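Workshop notebook, Room 2
8 November 2023
Entry by: N. Jayawardena
Read by: H. Szabo

Subject: Markers and trays, centre table

The marker stock was reviewed this morning following the note left by Hollis Szabo in June, which recorded that colours were being returned to whichever tray was nearest. The practice has continued. Markers of the same colour are kept in more than one tray, and several are left on the table at the end of a session.

The Putex order has been entered in the supplies ledger at 50 markers, assorted. The Claeys order remains open. The supplier has been asked to confirm whether replacement caps can be bought separately, and no reply has been received.

Sorting was begun at the centre table, with the three containers set in a column so that each can be reached from either side.
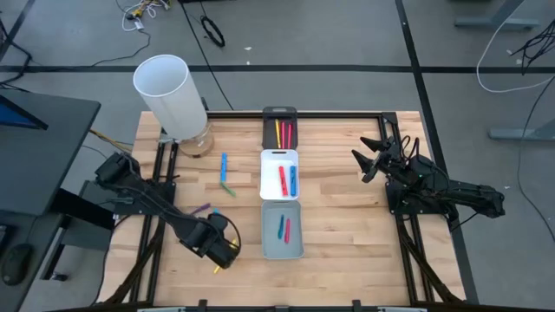
Centre table during sorting. Dark grey tray, white bin and light grey tray, with blue, green and purple markers still on the wood to the left.

Red is the colour most in need of attention, being present in all three containers. Blue is in the white bin and the light grey tray, as well as on the table. The yellow and pink-red markers in the dark grey tray may stay where they are until the labels have been printed.

It is proposed that the dark grey tray be kept for warm colours and the light grey tray for blue, green and purple. The white bin would then serve for markers awaiting a test on scrap paper. Hollis prefers that the bin be used for spares. The matter is left open until the Claeys delivery arrives.

Labels are to be made on the Hurnier stock, matte, black lettering. The glossy sheets smudge when handled and should be used up on the storage boxes.

Outstanding:
Test all red markers and discard any that have dried out.
Ask Skiltlow for the price of a second light grey tray.
Amend the shelf list, item 700, to read "markers, assorted" in place of "pens".
Wipe the tabletop with a dry cloth only. The wood was oiled in June and solvent will lift the finish.

N.J.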